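Flurier tops the Munberg spring sheep sale

Texel-cross hoggets met the strongest trade at the Munberg Sheep Breeders' spring show and sale, held on 12 May 2018, with 634 head passing through the ring. Buyers travelled from well outside the district and the clearance was better than last year, although plainer sorts were harder to place in the second half of the sale.

The pre-sale show was judged by Gemechu Beyene, who farms on the hill ground above Pirell and has been buying at Munberg since the sale moved to the new pens. He gave the championship to a shearling ewe from the Flurier flock, a home-bred daughter of the ram that won the same show as a lamb. Reserve went to a ewe with twins at foot from the Tesfamariam family.

"The champion walked well and stood square on her legs," said Mr Beyene. "She had plenty of length and a good tight skin. The reserve was close behind her and I liked the lambs very much, but the first ewe had a bit more behind the shoulder."

The Flurier ewe later made the top price of the day at 1,544 guineas, selling to a new member who is starting a small pedigree flock. 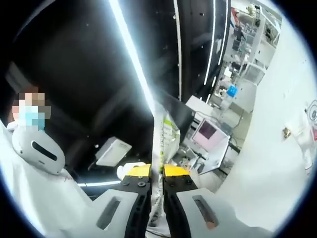 Ewes with twins sold well from the start, with the best pens wanted by several bidders. Singles were a little easier on the week. Older ewes with strong lambs found homes, but vendors should note that buyers were checking mouths and udders carefully and were quick to pass over anything that had not been declared.

A charity lamb given by the Tesfamariam family was sold twice and raised 101 guineas for the young handlers' fund. The money will go towards halters and travel to the summer shows.

The young handlers' class had 18 entries, the most so far. Saron Admasu won the senior section with a Suffolk ewe lamb she had halter-trained herself over the winter. The judge asked each handler to set up their sheep, move it on and answer a few questions on feet and feeding, and said the standard of answers was high.

Members are reminded that entries for the June flock competition are now open. Flocks will be judged at home, and stock rams, ewes and this year's lambs should all be gathered and penned before the judge arrives. Movement records and medicine books may be asked for - please have them to hand. There are separate classes for small flocks and for commercial flocks using a pedigree sire.

Entry forms are available from the sale office at Munberg or from the Pirell branch.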